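Is a plastic project box good enough for a shed sensor?
Project report by Keyvan Rashti, May

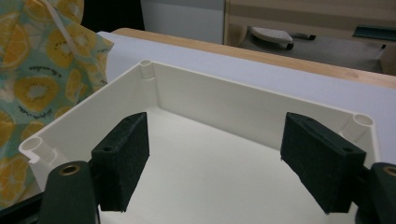 1. What I was trying to find out

Our group had to house a small damp sensor for the Okoth allotment sheds. The supplier, Costach, calls its white enclosure "workshop grade", a phrase I could not find defined anywhere on its site. I wanted to know whether the box would hold a lid properly after being opened and closed many times, as the sensor's battery has to be changed by hand.

2. The box

It is a plain rectangular box with thin, smooth walls and a flat floor. The screws for the lid go into hollow round posts moulded into the inside corners. These posts are what I was doubtful about. A screw going into plastic cuts its own thread, and each time it goes back in there is a chance it cuts a new one across the old. The posts also take up corner space, so a board that fits the outside measurements on paper may still need its corners trimmed.

3. Method

I fitted and removed the lid 40 times with a hand screwdriver, using the screws that came in the bag. After every fifth go I noted whether each screw still pulled up tight. I did the same with a Purnik box, which costs more and has metal inserts.

4. Results

The first loose screw in the Costach box came at go 26. By the end a second was turning without gripping. The Purnik box showed no change that I could feel — but "that I could feel" is a weak measure, and I would not want anyone to quote it as proof.

5. Doubts

I tested one box of each make. The Vekbridge data sheet we were given in class claims 3,000 cycles for a similar box, with no mention of what counts as a cycle or who did the turning. I don't believe it, though my own test can't rule it out either. I also got tired, and probably over-tightened the later screws.

6. What we used

The group voted for the Costach box on price. The battery should last 7 months, so the lid will not come off often. I would still start each screw by turning it backwards until it drops into the old thread.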